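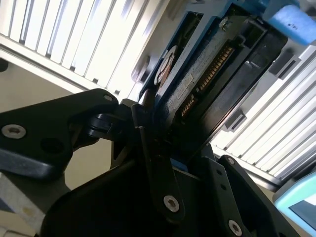 Back up your files before the October office move

The move to the Bragança building starts in October, and every shared drive in the Etberg office will be offline while the equipment is in transit. Staff should have their own files in order before then.

Anything saved on the team drives will be copied by the IT group. Anything saved on your desktop, in your downloads folder or on an old external drive will not. If you want to keep it, move it to your team folder before the end of September. Each person has 300 GB of space there. If you need more, write to Solange Sales with the amount and a line on what the files are.

A few points that came up after the last move:

Mail archives count as local files. If you ever set up a local archive, it sits on your own machine and has to be copied by hand.

File names longer than 30 characters sometimes cause trouble with the Jikley accounting software. Shorten them before you copy.

Old hard disks should not go in the trash or the general recycling bin. Bring them to Benedito Arruda on the second floor between 10 a.m. and noon. He will log the serial number and have the disk wiped. Please put your name and department on it with tape.

Paper records are being handled separately. Genivaldo Fontes has boxes and labels, and the records room will stay open until 6 p.m. through the end of September. Contracts older than the retention period go in the gray bins for shredding.

Sales staff who use the Grokik customer list can keep working during the move. It runs outside the building and will stay up. The phone lines will be forwarded to cell phones, and Suleiman Etim needs your number for that. Several people on the third floor have not sent theirs.

Conceição Brandão is keeping the desk plan for the new building. The current version is posted by the kitchen. Requests to change seats go to her in writing, with your manager copied, and she will answer them after the first week in the new space.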